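第三章 从穿线到第一床拼布被

看到这一章,机器应该已经插好电、踏板也接上了(还没接的话请翻回第二章,两分钟的事)。接下来是最好玩的部分:装针、绕底线、穿面线、试缝,然后铺开布料,做一床真正能盖的被子!Kilstead 524 型缝纫机的脾气很好,第一次用也别紧张,照着步骤走,多练几块碎布,手感很快就来了。

3.1 装机针

随机附带的针盒里有三种针:细针缝薄棉布和巴里纱,中号针用于普通拼布,粗针留给牛仔布和多层铺棉。第一次练习请用中号针。

1. 关闭电源。
2. 转动右侧手轮,把针杆升到最高处。手轮永远朝自己的方向转。
3. 放下压脚,在针板上垫一张小纸片,免得针掉进针孔里。
4. 左手捏住旧针,右手用小螺丝刀松开针夹螺丝,旧针会自己滑下来。
5. 新针平的一面朝后,往上推,推到顶。
6. 拧紧针夹螺丝,取走纸片。

注意:针没有推到顶是跳针最常见的原因。装完以后用手轮慢慢走一针,看针尖是否从针孔正中穿过。

警告:换针时脚要离开踏板。弯掉或缺尖的针请用胶带裹好再丢。

每做完一床被子就换一根新针吧。新针落进棉布时声音又轻又脆,听过一次就舍不得用旧针了!

3.2 绕底线

1. 把线团套在横插杆上,再扣上线挡。线挡的直径要比线团略大一点。
2. 线从线团后方拉出,绕过机顶左侧的绕线张力盘,一定要听到轻轻的一声“嗒”,线才算卡进去了。
3. 线头从梭芯上方的小孔由内向外穿出,留一指长。
4. 梭芯套上绕线轴,把绕线轴向右推到底。
5. 捏住线头,轻踩踏板,绕几圈后停下,贴着梭芯剪掉线头。
6. 继续踩,绕满后绕线轴会自动停住。
7. 把绕线轴推回左边,取下梭芯。

注意:绕好的梭芯应当平整、紧实,像一个小线鼓。如果一头高一头低,或者用指甲一按就陷下去,说明线没有卡进张力盘,请拆掉重绕。松软的底线会让后面所有的调节都白费。

一口气多绕几个梭芯是个好习惯。缝长直线缝到最投入的时候底线没了,那种扫兴,做过拼布的人都懂。

3.3 放入梭芯

1. 针杆升到最高,关闭电源。
2. 向自己方向滑开梭床透明盖。
3. 放入梭芯,线头在左侧垂下,拉动时梭芯应逆时针转。
4. 按住梭芯,把线拉进前方的缺口,再顺着导槽向左带过去。
5. 轻轻拉一拉,有一点点阻力就对了。
6. 盖回透明盖,打开电源。

小提示:有些人习惯拍一拍机身“让梭芯坐稳”,没有必要。梭芯放得平,盖子自然就能合上,合不上就拿出来重放。

3.4 穿面线

面线的路线在机身上印有箭头和数字,跟着走就行。最要紧的一条:穿线时压脚要抬起。压脚一抬,张力盘才会张开,线才能真正落到盘中间。

1. 抬起压脚,针杆升到最高。
2. 线从线团拉出,经过机顶的第一个线钩。
3. 沿右侧线槽向下,在底部绕个弯,再沿左侧线槽向上。
4. 从右向左挂进挑线杆。挑线杆藏在槽里,看不到时再转一下手轮。
5. 向下经过针夹上方的小线钩。
6. 从前往后穿过针眼,留出一掌长的线头。

引出底线:左手捏住面线,右手转手轮走一针,面线会勾着底线浮上来,变成一个小圈。用镊子把小圈挑开,两根线一起放到压脚后方。看到那个小圈冒出来的一瞬间真的很有成就感!

3.5 选择线迹与针距

524 型共有 77 种线迹,机身右侧的卡片上都画了出来。里面有叶子、贝壳、小星星,很想马上全部试一遍吧?请尽情试,不过拼布最常用的还是直线,做被子时八成以上的时间都在跟它打交道。

直线线迹:拼接布块、落沟压线。
三重直线:包边转角、提手等受力处。
锯齿线:防止布边脱散,也可以做简单的贴布。
毛毯边线:贴布绣,线的颜色跳一点会很漂亮。
波浪线:铺棉压线,歪一点也看不出来,特别适合新手。

拼接布块时针距用中间档;压线时调长一档,线迹会更舒展;缝纸型拼布请调短,撕纸的时候线脚才不会松。

注意:切换线迹前先把针升到布面以上,否则针会被横向带动,有可能折断。

3.6 试缝与调节面线张力

取两层与正式作品相同的布,面线和底线用两种反差大的颜色(我们自己测试时用 Flidska 棉线,一红一白,哪里不对一眼就看得出来)。缝一道手掌长的直线,正反两面都看一看。

正面只见面线、反面只见底线:张力正好,可以开工。
正面冒出底线的小点:面线太紧,张力旋钮往小的数字转半格。
反面冒出面线的小点或小圈:面线太松,往大的数字转半格。
反面乱成一团:先别动旋钮,抬起压脚把面线重新穿一遍。

每次只动半格,缝一道,再看。把调好的数值和布料种类一起写在碎布上,攒起来订成一本,过几个月就是属于自己的“布料字典”。本手册的试缝顾问 Dean Heywood 那本已经钉到 187 页了,每一页都有针孔和铅笔字,翻起来比任何图册都有意思。

3.7 练习四分之一英寸缝份

拼布的布块能不能对得上,全看缝份是否一致。请换上带导片的拼布压脚,让布边一直贴着导片走。

1. 裁三条同样宽的布条,长度随意。
2. 依次拼接,缝份向同一侧烫倒。
3. 量中间那一条的宽度,应当正好比裁剪时窄半英寸,也就是 13 毫米(按整毫米计)。
4. 窄了,说明缝份偏大,针位向右移一点;宽了,针位向左移一点。
5. 再做一组,直到对上为止。

小提示:眼睛看导片,别盯着针。盯着针看,布会不知不觉地往左跑。

3.8 铺布与假缝

表布拼好、烫平之后,就要和铺棉、里布叠成“三明治”了。这一步需要一块大平面。餐桌很合适,两张同高的桌子并起来也行,膝盖不好的朋友就不必趴在地板上了。台面颜色浅一些会比较省眼睛,深色线头落在上面很容易找到。
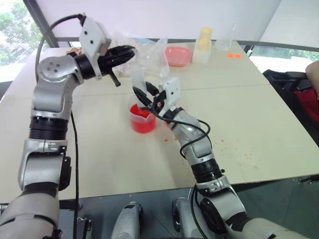

图 3-8 浅色大台面,接缝横贯桌面

台面有接缝时,铺布前先用手掌来回抚一遍。摸得出高低差的话,在缝上贴一条平整的纸胶带,或者铺一层薄棉毯。里布是直接贴着台面的,凸起的棱会把布顶出一道印子。

1. 里布反面朝上铺开,用布夹或胶带固定四边。拉平即可,不要拉到变形。
2. 放上铺棉,从中心向四周抚平。
3. 表布正面朝上放在最上层,四边都要比铺棉和里布小一掌宽。
4. 从中心开始别弯针,一圈一圈往外,每隔一拳一枚,避开准备压线的位置。
5. 松开四边,把整床翻过来检查里布。有褶皱就拆开那一片重新别,现在多花一点工夫,压线时会顺畅得多。

警告:不要在台面上隔着布料用力推针,针尖可能划伤桌面。弯针要挑着走,针尖一露头就往上带。

被子比桌子大时,先铺中间,别好一片再挪到下一片。垂在桌边的部分可以搭在椅背上,免得重量把三层扯歪。

3.9 开始压线

1. 换上均匀送布压脚(附件袋 Flarkeck 标签的那一只),拧紧螺丝,拨杆要架在针夹螺丝上面。
2. 被子两侧向中间卷起,露出要缝的部分,右边那一卷从机身喉部穿过。
3. 从正中间的一道线开始,先引出底线,原地缝三四针。
4. 双手像轻轻按住桌布那样摊在压脚两侧,引导方向就好,推和拉都交给机器。
5. 遇到弯针提前取下,不要让压脚轧过去。
6. 缝完中间,再依次做右边,然后掉头做另一边。

注意:连续压线时,每用完一个梭芯就停下来,打开梭床盖刷一刷棉絮。铺棉掉的毛比想象中多得多。

如果肩膀发紧,把椅子升高一点,让手肘和机床齐平。加装 Lamptey 扩展台的用户请先收起机身自带的附件盒,再把四只支脚逐一旋到与机床同高,安装方法见第五章。

第一床被子的线迹大概会有几处忽大忽小,随它去吧,洗过一次、布面微微皱起来以后就很难找到了。包边的做法在第四章,去挑一块喜欢的布,剪成斜条等着!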